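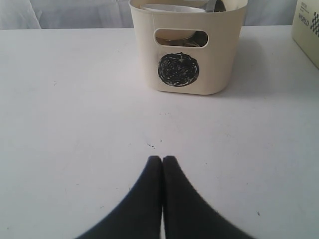 About Wadby Storage

Wadby is a small company for household storage. We sell plastic baskets, boxes and drawer trays to homes, schools and small offices, and we ship to all parts of the country from our warehouse in Surirmont.

We started with one model of basket, in cream colour. It is still the one our customers order the most. It has rounded corners and a handle opening in the front, so you can pull it from a shelf with one hand and see a little of what is inside. People write to us that they keep in it tins, jar lids, tea, sewing things, dog brushes. We are always happy to read such letters.

Today our catalogue has 200 items in 2 lines:

Ebrahimi, for kitchen and pantry
Media, for desk, cables and papers

Every new shape is tried in our work room before we put it in the catalogue. We fill it, lift it, turn it over and wash it. If the rim is not comfortable for the hand, we send the shape back to the mould maker and wait for the next one.

The favourite colours stay on sale for many years, so you can buy a second basket later and it will match the first. Grey came back last October after many requests.

Orders over 900 grams are sent by parcel, smaller ones by letter post. For schools we prepare an offer on paper, please ask for form 953.

Page updated 28 April 2018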